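Start | Anlagen | Prüflisten | Kontakt

Prüfliste Greiferzelle Clandar, 18. Oktober 2019
Prüfer: Vasilis Grgić

1. Greiferfinger
Sitz und Oberfläche in Ordnung. Ich habe mir hier gern etwas mehr Zeit genommen – am schwarzen Griff muss der Finger sauber anliegen, liebe Kollegen, sonst bitte nachstellen! 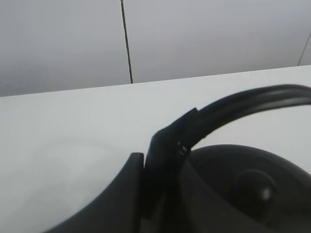 2. Kabel
Verlauf bitte in 28 Tagen nochmals ansehen, Keegan McIntyre weiß Bescheid.

3. Tisch
Fest verschraubt, danke an die Frühschicht.

© Kulkarni | Kontakt | Nach oben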